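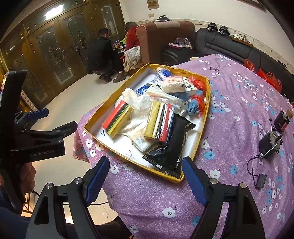

*The wrapped items tray at the Silemon visit, with a pair of grippers at the table. The one on the left has the GenRobot.AI lettering on its lower bar.*

## Silemon home demonstration, Brirkstead (April)

I paid £9 for a place on one of the Silemon demonstration visits in Brirkstead. It is billed as a chance to try the hand-held grippers that are used to record household jobs for robot training. I teach design and technology part time and wanted to know if it would be worth bringing older pupils along.

**Getting there.** The 604 bus stops at the end of the road. The visit is in a private house, and you should know that before you book, as there is no step-free way in and coats go wherever there is a space. The sitting room is a good size but it does fill up. People who are waiting for a turn sit down or look at their phones.

**How it runs.** Ziad Karam does the introduction and keeps it short. He explains that you hold a gripper in your hand, do an ordinary job with it, and the recording is used later to teach an arm to do the same sort of job. He said Silemon had collected almost 800 recordings by the time of our visit. Then you get a turn of 10 minutes at the table. My group started at half past two and I had my turn soon after three.

There is no robot arm at the visit. I had read the booking page properly and knew this, but the man next to me hadn't and he was put out. If you want to see an arm move, Ibarra run an open afternoon at their workshop and that would suit you better. You stand behind a rope there, though, and you don't touch anything.

**The gripper in use.** Two black arms close towards each other, and each ends in a ridged blue pad. My first few goes were poor. I kept trying to reach with my fingers and the pads ended up short of where I was aiming. It got easier once I slowed down and moved my whole forearm. My wrist was tired by the end, and I would not have wanted a turn twice as long.

I went straight for the plastic fork, which was a mistake. A thin clear thing in among clear bags is hard to see, never mind pick up. The tissue pack was the easiest for me. The packs of coloured strips came somewhere in between, and I did better taking them by the edge than across the flat. The crumpled bags were awkward, as the pads would take hold of a fold and leave the rest of the bag where it was. I had a go at the big glossy black packet too and put it down again crooked.

I liked that the things on the tray were ordinary household bits and not coloured blocks. Ziad says blocks make everyone look clever, and after ten minutes with soft packaging I agree with him. The flowery tablecloth was a fair test as well. It is busy to look at and I found my eye going to the pattern.

Electrical parts were out on the same cloth, to the right of the tray, including a motor with its shaft sticking out. I asked to try the motor and was told it was kept for a later group. Fair enough, but it would have been better on another table.

**The talk afterwards.** This was the weak part. Tiago Bastos took questions and he knows his subject, but he used a lot of shorthand, and he kept mentioning Sternudus for a while before somebody asked what it was (the program they use for sorting the recordings). I also wanted to see my own recording played back. It can be done, according to Tiago, but there wasn't time. For me that would have been worth more than the questions.

**What I would change**

- Start with something easy to grip and bring the bags in later.
- Play back at least one recording from each group.
- Put up a page with the names and terms on it.
- Say clearly on the booking page that there is no arm — it is there, but low down.

**Would it do for a school group?** A small one, yes. Ten pupils would be too many for the room and most of them would spend the visit sitting about. Silemon told me they can bring the kit to a school hall, and I have asked them for a price. No reply so far.

For an adult on their own with some interest in the subject, £9 is fair. You get a proper turn and you are left alone to make a mess of it. I'd go again if they added the playback.

Four out of five for the table, two out of five for the talk.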